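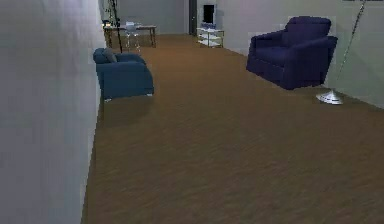
If your wood floors look tired by the end of summer, don't run out and rent a sander just yet. Most of the dullness I see is plain old soap, layer on layer of it, and I say that as a woman who mopped with far too much of the stuff for more than 20 years!

Start dry. Go over the whole room with a soft broom or a microfiber pad, always along the grain, and get right into the line where the floor meets the wall – that's where the grit hides. Then mix a teaspoon of mild dish soap into 2 gallons of warm water, wring your mop until it hardly drips, and do a small patch at a time. Dry each patch with an old towel before you move along. 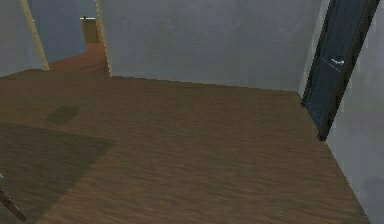

Hanneke Claeys swears by plain warm water and nothing else, and tells me her boards have never looked better. She may well be right, if you sweep as often as she does.

Check with the maker before you try vinegar, and please keep the steam mop for the tile.

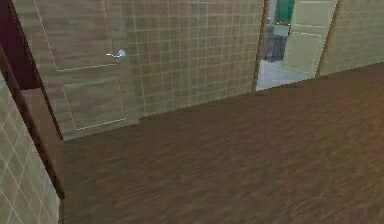

Wood floor beside a tiled wall

Where wood runs up close to tile, mop the tile first and keep a dry cloth handy for drips.

Comments

Welington Camargo: Tried the towel trick on Friday. My knees are complaining but the hallway looks great.

Barbara Wróbel: Does this work on waxed floors too?

We use cookies to remember your settings. Accept | Manage

Contact | © Drolier Home Tips | Back to top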